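Stenum two-slot toaster, three months in

Paid $105 for this at Sleiman in January, old one died mid-crumpet. Quick review as I've got 11 minutes before the bus.

Good stuff first. Toasts evenly, both sides, and the slots are long enough for proper sourdough if you turn it sideways. Dial is easy to read. On 3 you get golden, any higher and you're scraping it over the sink. Brushed finish wipes down OK with a damp cloth but shows every fingerprint, so if you've got kids forget about it looking flash.

Size was the big one for us. Bench is already full of other gear and it still fits.

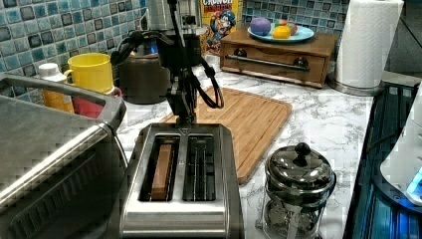
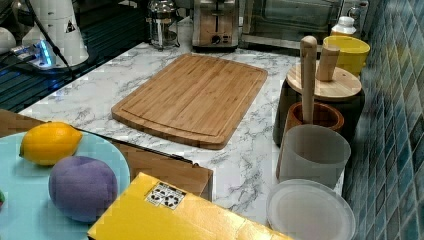
Page last changed: March, 7:45 am

Bit more on the slots. Wire guides hold a single slice upright, no flopping over. Thick crumpets are a squeeze — can be done, wouldn't try a bagel. One slice on its own browns a touch darker than two, so knock the dial back a bit.

Cord is short. Really short. We had to shuffle everything along to reach the powerpoint and I'm still cranky about it. Crumb tray is fiddly too, sticks on the way out and then flings crumbs everwhere. Do it over the bin.

Looked at the Skiltusik as well, 45 bucks cheaper, but the lever felt flimsy in the shop. My brother in law has the Stastau and likes it, louder pop though.

Would I buy it again? Yeah, probly. On sale for sure. Four out of five, loses one for the cord.

Marwan Dabbas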